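From the Linen Shelf

Well, the fleece has landed! I put out a call last month for soft cloths and small blankets, thinking I might get a bag or two, and then Shalini Nishad pulled up at the Corkholm side door with her whole back seat full. We're up to 50 pieces now, and I have run out of shelf (again).

So I've been spending my evenings folding, and I have opinions. Fleece does not want to be folded on your lap. Lay it out on a table, smooth it from the middle with the flat of your hand, then fold it in half twice and roll it up from the short end. Rolled ones stay put in the bins — the flat stacks slide all over the place as soon as you pull one from the bottom. Hongmei Duan swears by folding in thirds, and hers do look nicer than mine, but I'm sticking with the roll.

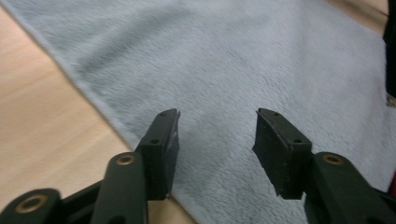 Washing is easy enough. Cool water, no fabric softener, low heat or just a line, and please keep it away from towels unless you enjoy picking lint off things all night! I've got 20 more to get through before the November swap, so if you have a free hour and a clear table, come take a few home with you. The bag is inside the side door at Corkholm, and Yutong Deng has the key after 5 p.m.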